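Volcombe to close its small-sales tier and move photographers to a single royalty rate

September 2025
By the Skosholm Picture Desk

12 shares | 3 comments

Stock photo agency Volcombe will shut down its small-sales tier in December and pay all contributing photographers under one royalty schedule, the company told its members in an email on Friday.

The tier, called Volcombe Lite, was opened to sell pictures to bloggers, schools and small shops at low prices. Photographers could choose which of their images went into it. Under the new plan there will be no separate collection, and every file in the library will be offered to every customer at prices set by use.

Contributors will get 23 percent of each sale. The current rate depends on how long a photographer has been with the agency and whether the picture is exclusive. Volcombe says most members will see a higher rate on small licenses and a lower one on large commercial licenses. Exclusive contributors keep their present terms until their contracts come up for renewal.

The agency is also raising its payout threshold. Photographers will need a balance of $200 before a payment is sent. Balances below that amount will carry over, and members who close their accounts will be paid whatever they are owed.

A total of 773 contributors have pictures in the Lite collection. Of those, 257 have work only there and will have to sign a new agreement to stay with the agency. Anyone who has not signed by the time the tier closes will have their files taken off sale. Existing licenses will not be affected.

Ladefoged, a distributor that resells Volcombe pictures in northern Europe, said it would follow the new price list from the same date. Clolov, which runs the search and keywording software used by both companies, said contributors would not need to upload or tag their files again. Old links to Lite images will redirect to the main library.

Model and property releases will be checked again during the move. The Lite collection accepted some interior and still life pictures without a property release, and those will be marked for editorial use until the paperwork is complete. Members can see which files are affected on the releases page of their account.
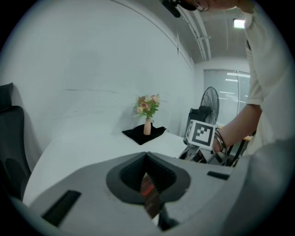 A small tan vase on a folded black cloth.

The email did not say whether the minimum price for a web-size license would change. A revised price list is due to be posted in the members' area before the new agreement goes out. Volcombe said questions about individual accounts should go through the contributor help form and that replies may take longer than usual while the change is under way.

The company's yearly portfolio review for contributors in Skosholm will go ahead as planned. Sign-up is open to members of both collections, and the session on pricing has been extended to cover the new schedule.

3 comments

tabletopper
I have work only in Lite, so I guess I'm signing. Most of my sales are a couple of dollars each and it will take me ages to get to 200. I wish they had left the threshold alone.

M.K.
Does anyone know if the 23 percent applies to sales through Ladefoged too, or is that after they take their share? The email wasn't clear to me.

grayscale_44
Replying to M.K.: I asked through the help form and haven't heard back yet. The old agreement had it after the distributor's cut. Will post when I get an answer.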